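Besuch am Tag der offenen Tür im Robotiklabor Lemberg
22/08/2022 | Besuchsberichte
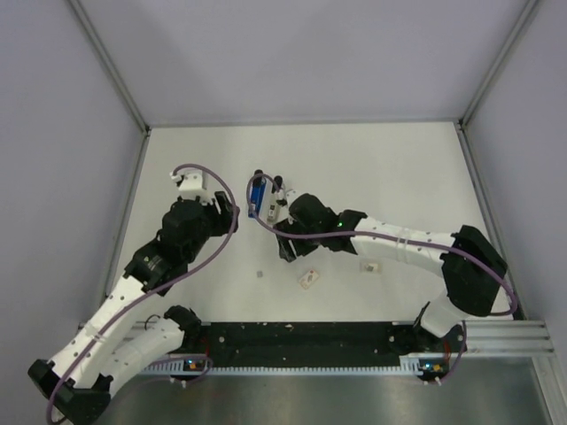 Zweiarmige Arbeitszelle mit Greifern und Kleinteilen auf der Arbeitsfläche

Auf Einladung von Frau Mayuree Noiphan hatte ich Gelegenheit, den Tag der offenen Tür des Labors Lemberg zu besuchen. Unsere Gruppe umfasste 19 Personen, überwiegend aus der Fertigungsplanung und der beruflichen Bildung.

Die Einführung übernahm Herr Sakda Phuthong. Er erläuterte den Aufbau der Zelle, die seit Februar im Rahmen des Projekts Sulledon betrieben wird. Untersucht wird dort der Umgang zweier Arme mit kleinen, unterschiedlich geformten Gegenständen auf einer gemeinsamen Fläche. Nach seinen Angaben werden pro Woche bis zu 700 Durchgänge aufgezeichnet.

Besonderes Interesse fand die Führung der violetten Leitungen entlang der Unterarme. Frau Yupin Ruangrit wies darauf hin, dass die Kabelschlaufen bei der Bahnplanung zu berücksichtigen sind, und beantwortete Rückfragen zur Wartung. Offen blieb die Frage nach den Taktzeiten; hierzu wird eine schriftliche Auskunft nachgereicht.

Dem Team sei für die sachkundige Betreuung gedankt. Die Vortragsunterlagen können bei Herrn Kamol Wiriya angefordert werden.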